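3.2 Keeping and wearing out: how households talk about old clothes

When we began the interviews in Kostthorpe, we expected people to tell us about money, and of course they did, but what they really wanted to talk about was the clothes themselves. One retired baker spent most of a June afternoon going through her late husband's shirts with us, telling us which ones had been to weddings and which had only been good for the garden (she fed us very well, too, and we are grateful). We came to think of this kind of talk as a sort of family record, kept in drawers.
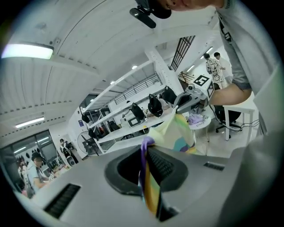 Of the 18 households we visited, 11 had a set place for clothes that were no longer worn but could not yet be given away. The names for it differed. In the streets near the old Gasser mill it was usually "the waiting drawer," while the families who had moved in from Vamora simply said "the bag." Saavedra, in his earlier study of the same valley, found much the same habit among the mill workers, and he argued that it grew out of years when cloth was dear. We would put it a little more gently. Several of our younger families had never known such years, and they kept a bag all the same.

T-shirts deserve a word of their own, as they turned up in nearly every conversation. They are cheap, they are soft, and they seem to gather feeling faster than better clothes do. Two people had slept in the same one since high school, and both were a bit shy about telling us so.

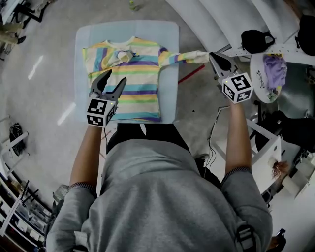 Figure 2. A striped short-sleeved T-shirt laid flat on a pale blue board.

We turn next to mending, where the older and younger households part ways more sharply.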